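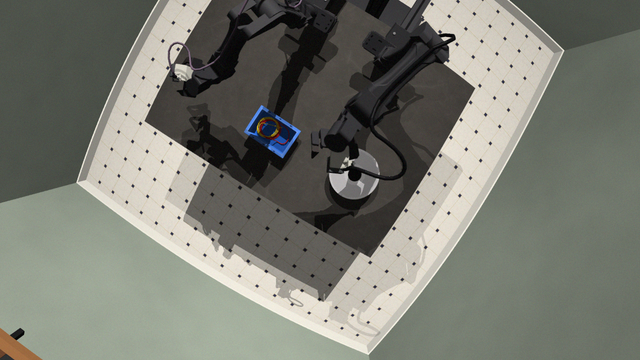

A dark matte surface on a cream tiled floor.

How to Lay Out a Tile Floor Before You Mix Any Mortar

By Nnamdi Okonkwo
Jan 24, 2023

I love the dry layout stage. You get to push things around, change your mind, stand back and squint, and none of it costs you a bag of thinset. If you only have one free evening this week, spend it on this!

You'll need a tape measure, a chalk line, a framing square, a pencil, a bag of spacers, and enough loose tile to run two full rows across the room.

Find your center lines

Measure the two long walls, mark the middle of each, and snap a chalk line between the marks. Do the same with the short walls. Where the lines cross, check the corner with your square. If it's off, keep the line that runs toward the main doorway and adjust the other one. Old rooms are hardly ever square – my own kitchen is out by a good finger's width – so don't panic.

A quick way to test the corner is to measure 3 feet along one line and 4 feet along the other. The diagonal between those points should be 5 feet on the nose. For a bigger room, double all three numbers.

Run your dry rows

Start at the cross and lay loose tiles with spacers toward each wall. Look at what's left at the ends. You want at least half a tile on both sides, and if you've got a skinny sliver, shift the whole row over by half a tile and look again. It's such a satisfying fix, and it takes a minute.

Now stand in the doorway, where everyone will first see the floor. A full tile at the threshold looks great, so I'll often accept a smaller cut under the cabinets to get it.

Order the right amount

Multiply length by width, then add 10 percent for cuts and breakage. Go to 15 percent if you're laying on the diagonal. My hallway and kitchen took 397 tiles, and I was very glad of the spare box when I cracked one next to the fridge. Check that every box has the same batch number, too. I used a cream tile called Ellberg, and two batches of it side by side looked like different colors once the sun came in.

Picking a grout color

Pale tile with matching grout gives you one calm, wide floor. Go a shade or two darker and the grid pops out, and the crumbs from breakfast are a lot less obvious (ask me how I know). Grout a couple of scrap tiles on a board, let them dry overnight, and look at them in the morning and again under your kitchen lights.

Once you're happy, snap your final lines, number any odd cuts on the back in pencil, and stack the tiles by row along the wall.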